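04/08/2024

Today I went with Cauã Vasconcelos to see two houses in Kanasley. He is patient with me, I must say, because I ask the same questions at every door: how old is the roof, who pays for the fence, why is the owner leaving. The first house was on the Tovstead side, with five rooms and a garden that goes down to the stream. I liked the garden very much. The bedrooms were dark, even at noon, and the neighbour has a right of way past the kitchen window, which the advertisement did not mention.

The second one, in Halter Lane, is smaller and it stays in my head. The agent spoke a lot about the kitchen and very little about the heating. I wrote "ask for the bills" in my notebook and underlined it.
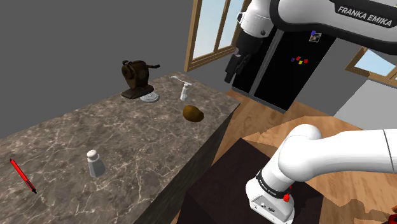 Vol. 2, p. 9

In the evening I made my sums again. If I offer what they ask, I will have 500 left each month after the loan, and this is before the insurance. Cauã thinks they would accept less, as the house has been for sale since December. I am not good at bargaining - in my family it was always my aunt Assunção who did it, and she enjoyed it too much.

I must telephone the bank about the valuation and find the letter from my landlord. The notice period is two months, I believe, but I want to read it with my own eyes before I sign anything.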